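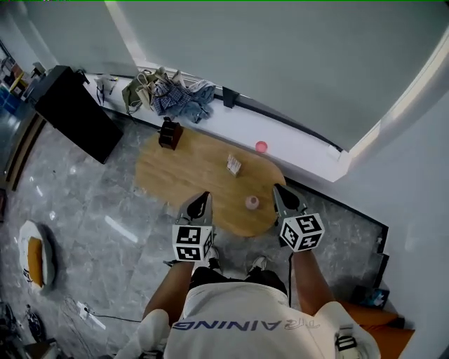
Zwei Handgreifer, ein Becher, ein ovaler Tisch.

Start > Beiträge > Thread
November, Beitrag von Werkbank Clonside

Wir bringen dem Arm gerade bei, einen Becher zu versetzen. Vorgemacht wird mit Handgreifern, der Roboter selbst steht dabei nicht am Tisch. Ein paar Notizen dazu.

Jeder Greifer trägt einen Würfel mit schwarz-weißen Markern. Daraus rechnen wir die Lage der Hand im Raum. Sind die Marker verdeckt, fehlt die Spur, und der Durchgang fliegt raus.

Stand heute: 202 Durchgänge, davon 14 verworfen. Meistens war das Handgelenk zu weit eingedreht.

Vorher haben wir dieselbe Aufgabe per Fernsteuerung über Tijani aufgenommen. Ging auch, dauerte pro Durchgang aber 42 Sekunden. Mit den Greifern in der Hand ist man deutlich schneller.

Zu schnell darf es auch nicht werden. Der Arm kommt bei ruckartigen Bewegungen nicht hinterher. Wir machen am Anfang und am Ende eine kurze Pause, dann lässt sich die Aufnahme sauber schneiden.

Der Becher bekommt jedes Mal einen anderen Startpunkt. Beim ersten Satz stand er immer fast gleich, und das Modell griff später stur an dieselbe Stelle.

Ausgewertet wird mit Zunia. Der Export nach Wukance verdreht noch links und rechts, das korrigieren wir vorerst von Hand.

Nächster Schritt: beide Hände, Becher übergeben und wieder abstellen. Zahlen dazu kommen hier im Thread.

Diese Seite verwendet Cookies. Einstellungen | Alle akzeptieren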